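# Chapter 3: Why Wood Moves

I grew up in a house in Tretville where the back door stuck every December and swung free again by Easter, and my dad blamed the hinges for years.
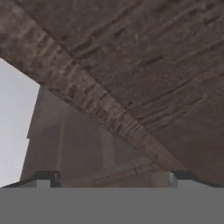

It wasn't the hinges, poor things! Wood takes in damp from the air and lets it out again, and as it does so it swells and shrinks, mostly across the grain and hardly at all along it. Hold on to that, as we'll need it on nearly every page up to 50.

My old teacher, Tiziana Longo, had us measure the same board every Monday for a whole term (I still have the notebook, tea stains and all). I thought it was terribly dull until I drew the graph. We'll draw one too, in section 3.2, but first I want to look at how water sits inside a cell wall, and what we mean by "moisture content".

## 3.1 Two kinds of water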